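Budget for a second arm, or spend it on grippers?

Started by warkon_adelino, April 2, 2019

warkon_adelino
We do returns handling for soft goods, mostly bags and cases. One arm now, on a bench cell, and I have to turn in an equipment plan for next year. The money covers one of two things. Either I buy a second arm and leave the tooling as it is, or I keep the one arm and buy better fingers, spares and a wrist camera with a decent mount. My boss at Warkon wants the second arm because it's easy to explain. I'm not sure it gets us more bags per shift. Has anyone had to make this choice?

stullix_bench
What is your cycle time now, and what stops the arm most often? If it stops for missed grasps, a second arm will miss them too and you'll have two machines to clear.

warkon_adelino
Cycle is 30 seconds on a good pick. Stops are nearly all grasps. Straps and flat handles mostly, then zipper pulls catching.

p_howlader
Fingers first. We went through this at Murnness. The arm quote is never the whole cost. You need a stand, guarding, a second controller license if your vendor works that way, and floor space. We had 15 percent set aside for integration and it was gone by the second month. Finger sets were 559 a pair from our shop and we bought four pairs before we had one we liked. Still the cheapest thing on the sheet.

— Piyumi

gantry_dave
I disagree with most of this. Two arms means you can keep running when one is down. If he has one arm and it needs a joint replaced, he's at zero until the part shows up. No finger fixes that. Ours was out from the first week of November until after New Year's.

p_howlader
Then put a spare joint in the budget. It's less than an arm.

gantry_dave
If the vendor will sell you one. Ours wouldn't. They wanted the whole arm shipped back.

stullix_bench
Worth asking before the plan goes in, then. Get it in writing with the lead time on it.

warkon_adelino
Good point, I'll ask. To answer the message I got about part mix: it's all gray and black fabric, different sizes, and they come in any which way. Long cases with the handle stitched down flat, smaller ones with two webbing handles, shoulder straps with a buckle on the end. The thin plate fingers can get a tip under the edge of a big case, but I don't trust them to hold one by the edge.
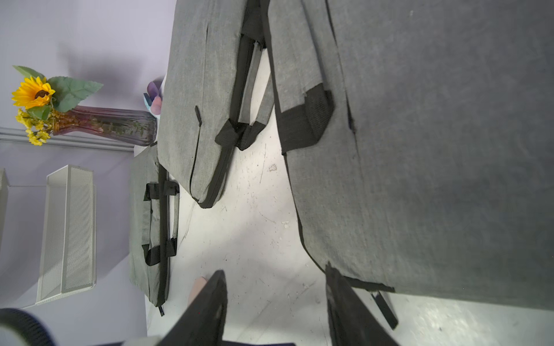

So if I go the tooling route I would want a wider finger with some kind of soft pad, plus the thin ones kept for edges and straps. That probably means a quick changer too, and I haven't priced one.

tolen88
Price the changer before anything else. We got one through Tô and the plate added enough length that we lost reach at the back of the bench. Had to move the whole base. Check your payload as well, it comes off the same number as the bag.

gantry_dave
And now he has a changer, two finger sets, pads that wear out, and a day of moving the base. Add that up and see how far it is from a used arm.

p_howlader
Used arm with whose warranty?

gantry_dave
60 days from the dealer. I didn't say it was great.

warkon_adelino
I'll put both versions on one sheet with the changer and the spare joint as their own lines. The plan is due Friday. If anyone has a pad material that holds up against zippers, please post it, I've only tried the foam kind and it tears.

stullix_bench
Urethane, on the hard side. Glue and screw it.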